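Workshop notebook, Gotus bench
20 July 2026

Concertina no. 1528, continued from the last page.

Bellows back on the bench after a weekend under the weights. The new gussets have stuck on all the corners except the one nearest the left-hand frame, where the leather lifted when I flexed it. Peeled it back, scraped off the old glue and did it again with Bostix, thinner this time. The first coat was too thick and had skinned over before I got the leather down. Clamped with a folded card and two pegs. Leave it alone until tomorrow.

Whoever had these bellows open before used parcel tape on the inside of the folds. Most of it came away dry. What was left I softened with a damp rag and lifted with the bone folder. The card underneath is stained but sound, so I am not replacing it.

Reed pans. Took the right-hand pan out and went over the chamois round the edge. It is hard and shiny and lets air past on the side near the thumb strap. I tried brushing it up with a suede brush as somebody suggested in the margin of the January pages, and it made no difference that I could hear. It needs new chamois. There is enough in the drawer for one pan, and I will order more before starting the left.

Valves: 11 curled and 17 that are flat but stiff. Replacing the whole lot. The old ones are not worth mixing with new, the response across the keys would be all over the place. Cutting valves from the Gavrilă skin, the thin end of it. Smooth side to the pan. I glued one rough side down last time and had to take it off again.

Reeds. These are brass and tired. One on the draw side of the right hand was sounding late and then jumping in pitch when pushed. Held it to the lamp and there was a hair or fiber lying between the tongue and the shoe near the root. Slid a strip of paper through and it cleared. Speaks properly now at low pressure. Another one next to the dividing wall buzzes at loud volume only. Shoe was loose in its slot. Shimmed it with a sliver of newspaper down one side. Buzz gone at the tuning bench, to be checked again in the instrument.
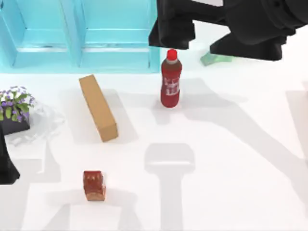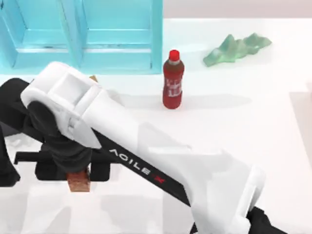
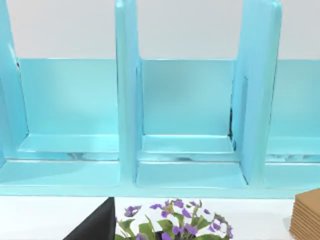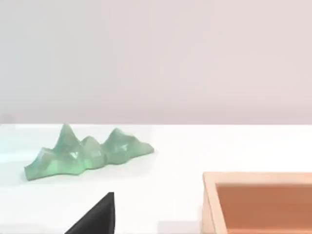 Renders. Shelf unit in the first and third, AGILE X arm in the second, green mountain-shaped piece on the table in the fourth.

Tuning. I have not touched any reed with a file yet, and nobody else should either until the bellows are holding. Readings taken today on the tuning bench only. The instrument is in old high pitch, fairly even across the middle of the range and wandering at the top. The question is whether to bring it down to modern pitch. It would mean taking a lot off the roots of brass reeds that are already soft, and the low ones do not have much to give. My vote is to leave it in old pitch and correct it to itself. The tune book that came in the case with it (the Jukau dances, handwritten, no keys given) was plainly used for solo playing, and nothing in it needs a second instrument.

On the tune book: I played through the first few pages on the bench concertina while the glue was drying. The second strain of the opening polka has a bar too many as written. Either the copyist repeated a bar at the page turn or the dancers wanted it. The same thing happens in the schottische further on, also across a page turn, so I lean toward a copying slip. Marked both places on the photocopy in pencil. Please do not write on the original.

The ink has gone through the paper on several of the leaves and the staple holes are rusty. It should go in a paper folder and not back in the case, which smells of damp.

Action. Springs on the left hand are a mixture. Somebody has put in two steel ones, which feel heavy beside the brass. Wound replacements from the brass wire on the small mandrel. The first came out too strong, the next was fine. Pads are felt and card, moth in some. Punching new ones once the leather arrives. Bushings are worn on the keys that get the most use, and the levers rattle there. Red bushing cloth in the tin is slightly too thick for these holes. Tried thinning a piece by pulling it through a warm hole in the brass plate and that worked well enough to do the rest the same way.

End plates. Fretwork is cracked at a screw hole on the right side. Hide glue run in and held with the small clamp over waxed paper. No finishing. The owner wants it playable and is not bothered about the looks, and the old polish is decent under the dirt. Cleaned a patch by the handle with a barely damp cloth and stopped there.

End bolts: one is a replacement with a different thread and has chewed up its nut. It will hold for assembly and test but it is not to be forced. Kept separately in the marked envelope.

To do:
Unclamp the corner gusset and check it with the lamp inside the bellows.
New chamois on the right-hand pan.
Order chamois and pad leather.
Finish cutting valves, fit right hand first.
Find a nut for the odd bolt or make one.
Leak test with ends on before any tuning.

The thumb straps are in the green tin with the screws. The screws are not all the same length, and the short ones go at the top.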